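Print
E-mail

Tenant bookkeeping and bill help, second period report to the Stumon fund

Short one this time, sorry, the full tables are in the attachment. We closed the period with 1,519 household bills checked across both towns, against 1,029 in the period before. Most of the growth is water bills. Electric stayed flat, gas is down a bit now the winter tariff questions have dried up.

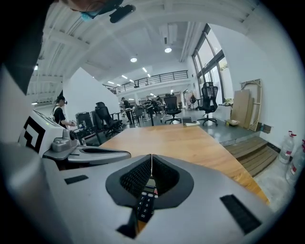

Piden, 05/05/2018. Office open as planned, no closures. The drop-in desk moved to the ground floor, which helped people with strollers and anybody who hated the stairs (all of us). Waiting times shorter. The appointment book still gets filled early in the month when bills land, then goes quiet, and we have not found a good way to even that out. Tried sending reminder cards. Mixed results. Some people came twice with the same bill.

What we said we would do in October and where it is:

Paper intake form cut down to one sheet. Done. Old form still turns up, people photocopied it and hand it to there neighbors. We take it anyway.

Spanish and Polish versions of the "how to read your water bill" leaflet. Spanish done and printed. Polish with the translator, second draft, the section on standing charges came back wrong and had to be redone.

Evening hours in Runuvness. Started, running 2 evenings a month. Turnout poor at first, better once the notice went up at the bus station and in the laundromat. Would like to keep going through the next period before deciding anything.

Training for new desk staff. Half done. The bill side is fine. The part on arrears letters needs a rewrite, it assumes you already know what a payment plan looks like, and new staff mostly don't.

Refunds: the biggest item is the Zacharias building. 80 units on a shared meter, billed for a leak nobody in the apartments could have caused or fixed. Utility accepted the claim in principle, credit notes still to come. We have asked for them per household, not one lump to the landlord. No answer on that yet. Will chase.
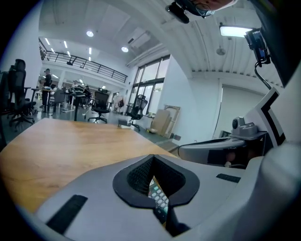

Checking the math is still the slow part of a visit. Estimated readings, a rate change halfway through the quarter, a credit carried over from the wrong account, all on one page sometimes. We looked at doing it all in the spreadsheet and desk staff did not like it, the client can't follow along and ends up trusting us instead of the bill. A handheld with a grid of light gray buttons, like the one here, is easy to turn around so both sides of the desk see the same number. So we stay with that for the visit and type up after. Adds a few minutes per case, we think worth it.

Money. Underspent on printing (Polish leaflet), slightly over on travel to Runuvness, the two cancel out near enough. Salaries on budget. No request to move anything between lines. Rent at Piden is due for review and the landlord has hinted at an increase, nothing in writing so far, will tell you as soon as their is.

Problems. Phone line dropped out several times, provider has replaced the box. Case notes from the first weeks of the evening sessions were kept on paper and are still being entered, so the Runuvness figures in table B are incomplete.

Next period: finish the leaflet, finish the training pack, get the Zacharias credits out to tenants. Receipts to follow by mail.

Print
E-mail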